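The Jewelry Box, Tidied: A Small Gallery

Welcome back to the Skerkum pages, and pull up a chair, because I have been sorting jewelry boxes again and I have plenty to say about it! The last time I wrote up a box on this site it was the big lacquered one with the squeaky drawers, and by September that page had been looked at 3,690 times, which for a page about earrings and tangled necklaces is more than I ever dreamed of. So many of you wrote in asking for something smaller, something an ordinary person might have on an ordinary dresser, that I went looking for exactly that.

What I settled on is a green box with a lid that opens all the way back and a beige lining inside, the sort of soft neutral color that lets you see what you've got. I've always been fond of a pale lining. My first box was lined in black velvet (very grand, I thought at the time), and I lost a dark little garnet stud in it for most of a winter. With beige you can find nearly everything at a glance, and a silver chain shows up against it beautifully.

I'll admit that I had very nearly bought the Nultden box instead, the one with the mirror. I went back and forth over it for days. A mirror is lovely to have, but it takes up the whole inside of the lid, and I have mirrors already. The lid of the green one is padded, with a gathered fabric pocket along the lower part, and that pocket was what decided me in the end. It's where the longer necklaces are meant to go, and if you've ever spent a Friday evening with a pin and a magnifying glass, working at a knot the size of a peppercorn, you'll understand why I have such strong feelings about pockets. 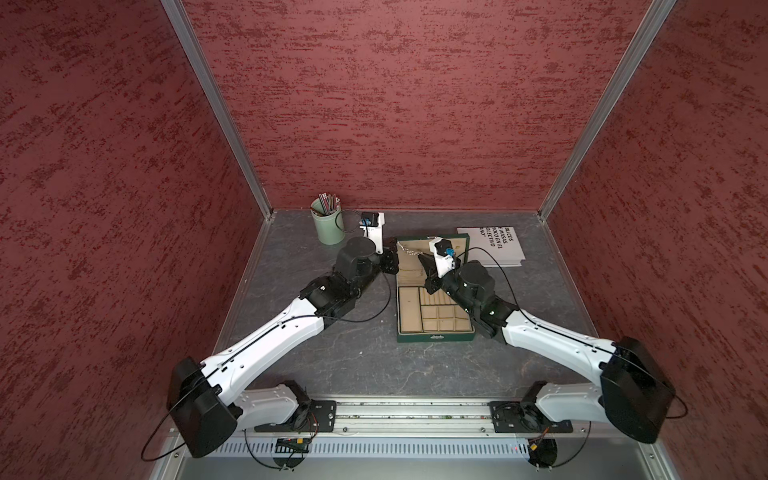

Chains are always the hard part, I find. Rings are easy, rings practically put themselves away, and studs only need a spot where they won't roll. A thin chain, though, wants to curl up with its neighbors the minute you turn your back. The best thing I know is to fasten the clasp first, every single time, even when you are tired and it's late. Hold the chain by both ends over the box so it hangs in an easy curve, look along it for kinks, and then lower it in slowly, letting the middle touch down before the ends do. I used to just drop mine in from above like spaghetti into a pot. Please don't do that.

If you have only a few chains, the long compartment on the left of the tray will do very nicely. It's a good plain rectangle with nothing dividing it up, so a bracelet can lie out nearly straight and a finer chain can be laid down in a loose S. I like to put a scrap of tissue between one chain and the next, and I've been told this is fussy, and I suppose it is, but I haven't had a knot in there yet.

Then there are the little squares, in two rows of three. They're my favorite part of the whole box and I could happily fill a gallery with nothing else. I tend to give each one a job and stick to it. Everyday studs go nearest the front, since those are what I reach for before coffee, and dressy earrings go behind. One square is for the backs, those tiny butterfly backs that get away from everybody, and one I try to keep free for whatever comes off my ears at the end of the day. A reader wrote to ask whether it's all right to put a pendant in a small square with its chain still on. I'd say yes, as long as it is the only thing in there and you let the chain fall around the pendant like a nest.

The rings have their own section with padded ridges, and there's really very little to teach about it. Press the ring down between the ridges with the stone facing up and leave a bit of room on either side. Tall settings will rub against each other if they're crowded, and a ring that has to be tugged out stretches the padding over time. I keep mine in the order I wear them, left to right, plain ones first. My sister sorts hers by stone and can't find anything.

A word about the clasp on the front, which is a small silver one in the middle. I do like a clasp. It isn't a lock and it won't keep anybody out, but it keeps the lid where it belongs when you carry the box from one room to another, and anyone who has ever tipped a full tray of earrings down the stairs will know what that's worth to me.

I should say something about where to do all this sorting, too, as it came up again and again in your letters. Pick a table with a smooth top and plenty of elbow room in front of the box. I'm partial to a dark surface, and slate gray is just about ideal: silver stands out on it, and so does a dropped earring back. Stone-look tops with a bit of veining are handsome, but do sweep your palm over them when you finish, as pale veins can hide a fine gold chain surprisingly well. I like a cup of pencils standing at the back, too. An ordinary pencil is wonderfully useful with jewelry. You can hang a necklace over it while you clear a compartment, you can lift a chain with the blunt end, and of course you can write yourself a little label.

For cleaning the lining, a dry soft brush is all I ever use, the kind sold for paint touch-ups. Brush toward yourself, get down into the corners of the squares, and then turn the pocket gently outward with a finger so the dust comes out of the gathers. I tried the Prendeo lint sheets and they left a fuzz on the beige that took me longer to pick off than the dust would have. Others may have had better luck, and I'd be pleased to hear about it.

The next box is already waiting on the hall table. It came from the Ramanauskas estate sale with the key missing and a great heap of beads inside, and I haven't yet had the courage to lift out the top tray. I'll get to it when the evenings are longer, and in the meantime keep sending me your pocket lids and your ring rolls. I read every letter, even when I'm slow to answer.

Recent galleries
The Lacquered Box with the Squeaky Drawers (3,935 views)
Nultden Mirror Box: A Second Look
Button Tins and What We Keep in Them
Ring Rolls for Traveling
Untangling a Fine Chain, Slowly
Letters from Skerkum Readers: Earring Backs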